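Two-arm snack sorting: what happens when the bins change
5 min read

We use cookies to improve your experience. Accept all / Manage preferences

3. Method

The question for this part of the project was whether a policy trained on one bin layout still sorts snacks when the layout changes. We called the task Arnen and ran it on the two-arm bench at Prollstead. One of us drove both arms for the demonstrations and the other reset the table. We recorded 329 episodes between September and November, and kept the ones where both arms finished.

Bins differed in colour, height and how much light they let through. The snacks were bars and packets in shiny wrappers, which we expected to be the hard part. Each arm had a wrist view, and fixed views covered the table.
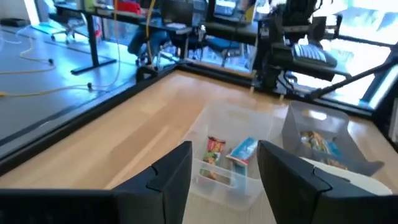 Wrist view, with a clear bin and a grey one.
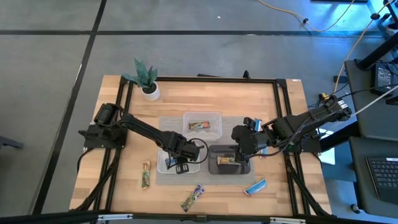
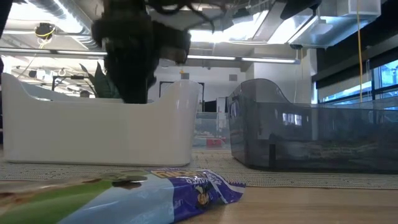
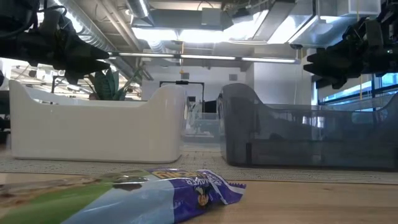 Low fixed view, white bin on the left and smoky grey on the right.

We trained 2 policies on the same episodes. The first used every view and the second used the wrist views only. Training took almost 5 hours each on the shared machine at Lakstead, so we could not repeat it with different seeds – this is a weakness.

4. Results

The policy with every view coped better when bins were swapped left to right. The wrist-only policy often went to where the bin had been in training and closed on nothing. Both did badly with see-through bins, and we think the edges are hard to find against the wood.

Packets were worse than bars. The Negussie grasp check, which we took from last year's group, passed many grasps that then slipped – the threshold was set for stiff boxes and we changed it too late to rerun everything.

Sign up to our newsletter for new student projects.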